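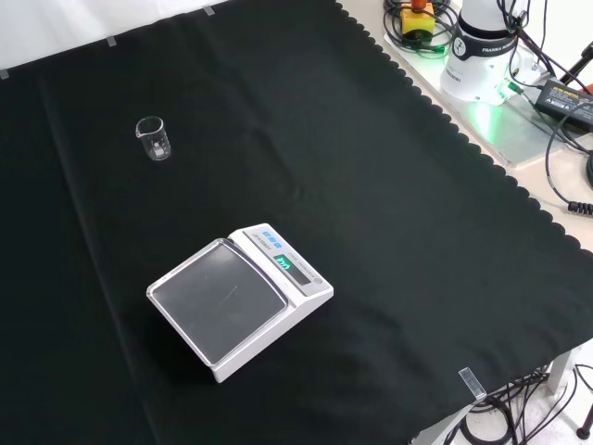

2. Weighing Station and Materials

The weighing for this project was done at one end of the lab table, on a black cloth taped down along its top edge. We chose a dark background after our first trials on the bare tabletop, where salt spilled from the spoon was hard to find and ended up missing from the totals. The cloth has a few wrinkles in it. We kept the scale on the flattest part and did not move it between readings.

The materials were:

Digital scale with a square pan and a clear plastic lid
Small glass beaker with a spout and printed graduations
Table salt, one 3000 g bag
Tap water
Plastic spoon
Notebook for readings

The scale reads in grams. Its lid has to come off before anything goes on the pan, and it went back on at the end of every session. The beaker was used for all of the water measurements.

2.1 Procedure

The question was how closely the printed lines on a beaker agree with the weight of the water inside it, and whether the person pouring makes a difference. Andri Baumgartner did the first set of pours and I did the second.

The empty beaker was placed on the pan and the scale was set to zero. Water was poured up to the chosen line, read at eye level, and the weight was written down. The beaker was then emptied and dried with a paper towel. We did 38 pours in total, split evenly between the two of us.

For the salt part, we weighed out 5 g portions with the spoon and dissolved each one in a fresh beaker of water. Total salt used was 300 g, including the portions we threw away when the spoon dripped.

2.2 Problems with the Setup

The main problem was drift. If the scale sat for a long time with the beaker on it, the last digit changed without anything being added. We started setting it to zero before every pour – this took longer but the readings became easier to compare.

A second problem was the folds in the cloth. In one early session a corner of the scale was resting on a fold, and those readings were thrown out and repeated. A thin board under the cloth would probably be better, and we plan to try one in September.

Reading the line was harder than expected. The markings on the glass are faint and white, so they show up well against the cloth but less well against the wall. Andri crouched to read them and I lifted the beaker, and our two sets should be compared with that in mind.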